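Plomness Conveyor Work Cell
Installation and Operation Manual
Section 3: Rules for Work at the Belt

Issued by Borbély Automation, Technical Publications
Revision of 14 Nov 2025
Replaces the October issue of this section

3.1 Purpose and Scope

This section sets out the rules for starting, running, and stopping the Plomness work cell when a robot picks parts from the conveyor or places parts on it. It applies to cells fitted with jointed hands and to cells fitted with a gripper. In this section, "hand" means either type unless the text says otherwise.

The section does not cover electrical installation, which is described in Section 2, or the writing of new motion programs, which is described in the Gadito Controller Guide. Where a local law or a site rule is stricter than the text below, the stricter rule applies.

3.2 Persons Responsible

Each site must name a cell supervisor in writing before the cell is put into service. The cell supervisor may assign tasks to others but remains answerable for the following:

- the risk assessment of the cell and its periodic review
- the training record of every operator
- the release of the cell after a fault, a repair, or a change of parts
- the safekeeping of the mode key

An operator is a person who has completed the operator course and whose name appears in the training record. Visitors and persons under instruction may enter the marked area only with the consent of the cell supervisor, and only while the drives are locked off.

3.3 Before Power Is Applied

Complete these steps at the beginning of each shift and after any period in which the cell was left unattended with the gate open.

1. Confirm that the mode key is in the OFF position and that the lockout tag from the previous shift has been signed.

2. Walk around the conveyor. Check that both side rails are seated and that no fastener has worked loose. Press down lightly on each rail; it must not move.

3. Inspect the belt surface from end to end. A belt with a cut, a raised seam, or a frayed edge must not be run.

4. Check the end caps. Each cap must be fully closed over its roller.

CAUTION: Never reach into the gap between the belt and an end cap. The gap draws in fingers, sleeves, and gloves even at low belt speed.

5. Inspect each hand at every joint. Look for cracked covers, trapped debris, and screws that stand proud of the surface.

6. Follow each cable from the wrist back toward the arm. The cable must have enough slack for the full turn of the wrist and must not lie where it could be caught between the hand and the rail.

7. Check that the collection bin is placed so that it does not touch the conveyor frame. Remove any item left in the bin by the previous shift and enter it in the cell log.

8. Test each emergency stop button. Press the button, confirm that the stop lamp lights on the controller, and release the button before moving to the next.

If any check fails, leave the mode key at OFF, attach a tag, and inform the cell supervisor.

3.4 Starting the Cell

1. Close the gate and confirm that all persons are outside the marked area.

2. Turn the mode key to SETUP. The arms are now powered, and their speed is held to the setup limit. The belt remains stopped.

3. Send the arms to the ready position from the pendant. Keep the enabling switch pressed for the whole movement and watch the arms, not the screen.

4. Run the belt alone through one full turn. Listen for rubbing at the rollers. The belt must stay centered between the rails.

5. Stop the belt. Place a single test part on it and carry out one pick and one release at setup speed.

6. Compare the result with the acceptance rules in 3.5. If the pick meets every rule, turn the key to AUTO and press START.

NOTE: The test pick is required even when the same part was handled on the previous shift. A small shift in the position of the conveyor frame is enough to spoil a stored program.

3.5 Position of the Hands and the Part

The robot must always be given a clear view of the belt and a clear path to it. Parts with an opening through the center call for particular care, as a finger that enters the opening at the wrong angle can lift the part and then drop it beyond the rail. 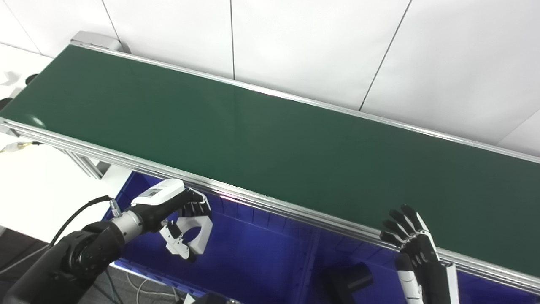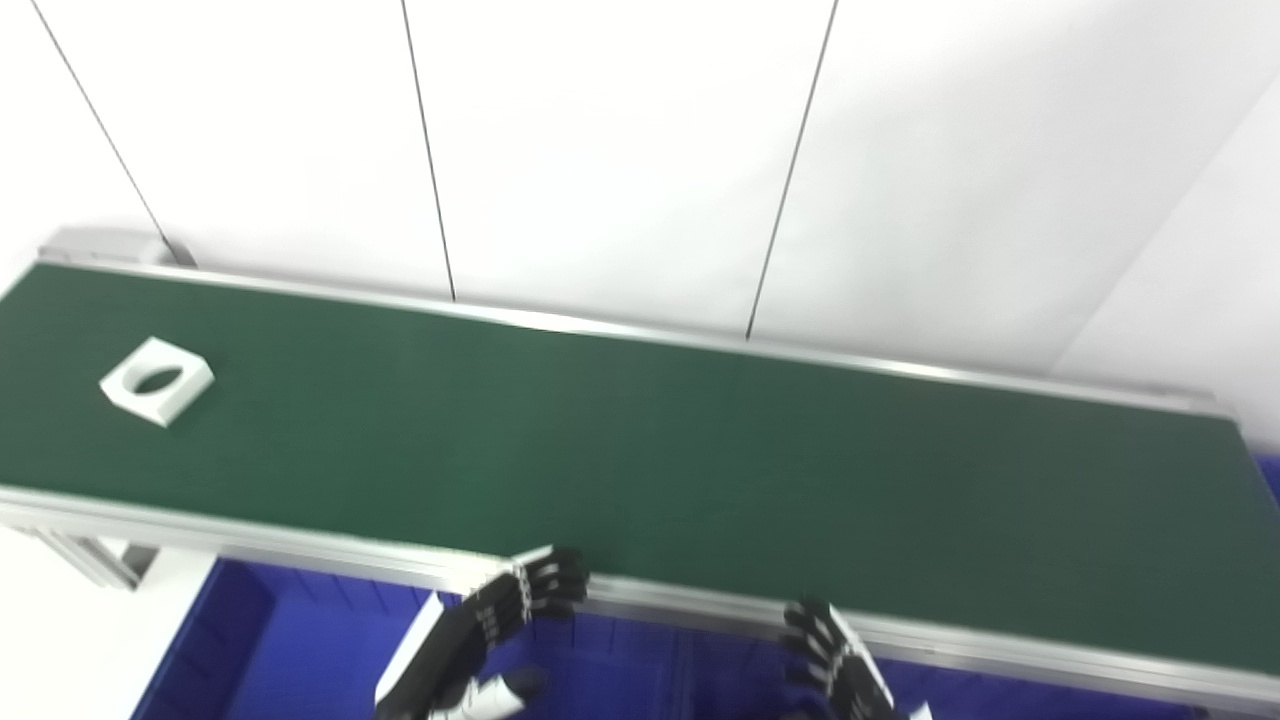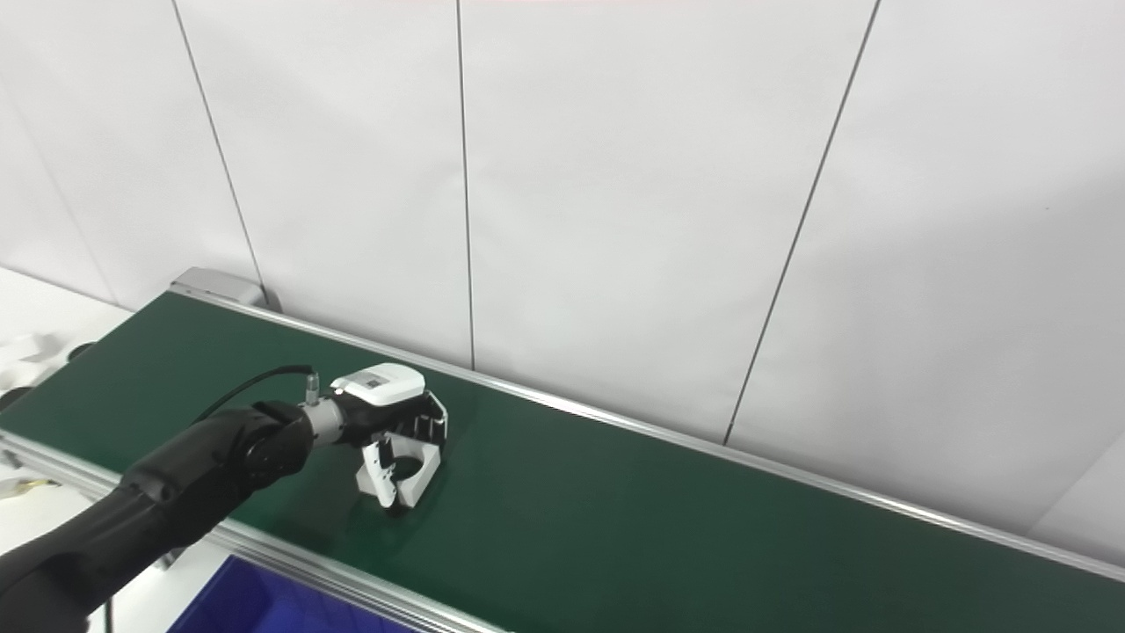

Figure 3-2. Work at the green belt. First view: belt clear, both hands at the near rail. Second view: white block with an oval opening on the belt. Third view: gripper over the belt with a white part.

Apply the following acceptance rules to the test pick and to every spot check made during the shift.

a) Before a part is placed, the belt must be clear. Parts from an earlier batch must be removed by hand with the drives locked off.

b) Only one part may lie within reach of the hands at a time, unless the site program has been approved for more.

c) A part need not lie square to the rails. It must, however, lie flat and be fully inside both rails.

d) The hand must close on the outer faces of the part. Closing on the rim of an opening is permitted only for parts listed as rim-safe in the site part list.

e) The part must leave the belt without being dragged. If drag marks appear on the belt, reduce the approach speed and adjust the pick height in steps of 2 mm.

f) The hand must not press down on the belt. Pressure on the belt loads the rollers and shortens their life.

g) When the hand opens, the part must come to rest without tipping. Three releases in a row that end with a tipped part are to be treated as a fault.

CAUTION: Do not straighten or turn a part by hand while the mode key is in AUTO. The robot may begin its next movement without warning.

3.6 During Operation

Operators must remain outside the marked area while the cell is in AUTO. Tools, cups, documents, and spare parts must not be set down on the conveyor frame or hung from the rails.

The collection bin may be emptied only after a controlled stop. To carry out a controlled stop:

1. Press PAUSE and wait until the arms have come to rest.

2. Turn the mode key to OFF and remove it. Carry the key with you into the marked area.

3. Empty the bin, return it to its place, and leave the area.

4. Close the gate, turn the key to AUTO, and press START.

The sound level at the operator station must not exceed 78 decibels with the cell running. A higher reading usually points to a worn roller and must be reported on the same shift.

Lighting over the belt must be even. Strong glare on the belt surface can mislead the vision system. Where glare cannot be avoided, the lamp must be moved or shaded. It is not acceptable to lower the detection threshold in order to keep the cell running.

3.7 Dropped, Jammed, or Unknown Items

1. Press PAUSE. If a person or the equipment is at risk, press the nearest emergency stop button instead.

2. Do not attempt to free the item while the arms are powered. A paused arm still holds its position under force.

3. Turn the mode key to OFF, remove it, and attach a lockout tag.

4. Wait for the pressure and power lamps to go out, then free the item. If the item is held in a hand, use the manual release described in Section 4. Do not pry the fingers apart.

5. Inspect the hand, the belt, and the item. Set a damaged item aside for the cell supervisor.

6. Repeat the full start procedure in 3.4, including the test pick.

After an emergency stop, the cell may be restarted only by the cell supervisor or by a person named in writing for that purpose.

3.8 Changing the Part Type

A new part type may be introduced only after its entry has been added to the site part list. The entry must state the weight of the part, its permitted gripping faces, and whether any opening is rim-safe. Parts supplied under the Floretti range are delivered with a data sheet from which these values can be copied.

For each new part type, run the cell in SETUP and record the results of the first picks on Form 3-B. The form must be signed by the operator and by the cell supervisor. Keep signed forms with the cell log.

3.9 Service Interval and Records

Rollers, rail fasteners, and wrist cables must be inspected by a trained technician after every 3,000 hours of operation. The hour count is shown on the status page of the controller. Resetting the count without an inspection voids the release of the cell.

The cell log must contain:

- the result of each shift check under 3.3
- every emergency stop, with the time and the name of the operator
- every item found in the bin or on the belt that is not on the site part list
- every change to speed, height, or grip force
- the date of each service inspection

Logs must be kept for the working life of the cell and handed over with it if the cell is sold or moved.

3.10 Questions and Corrections

Questions on the rules in this section should be addressed to Etelka Veres, Operating Safety. Reports of errors in the text, and requests for additional copies of Form 3-B, should be addressed to Phong Tăng, Technical Publications. State the revision date printed at the head of this section in all correspondence.

Continue with Section 4: Manual Release and Hand Replacement.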